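About Us

Buvcombe Language School began in October, in two rooms above the bakery on Lerkevden Street, with 8 learners and a kettle that took an age to boil. Réka Katona taught Hungarian in the front room and Fatima Matlala taught English in the back, and if you sat near the stairs you could pick up a bit of both.

We've grown a good deal since then (41 evening and weekend classes, at the last reckoning) but we still like to know everyone by name, and we still stop halfway through each lesson for a proper break. A lot of the best talking gets done then – even the shyest beginners tend to join in once somebody asks about their weekend.

Bianka Gulyás looks after new learners and will happily chat with you about which level might suit, for as long as you like. Dwayne Escobedo runs our lending library, now around 2,000 books, and he's always pleased to have more. Do come up and say hello!

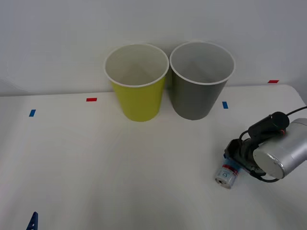
Paper cups on the table, Buvcombe Language School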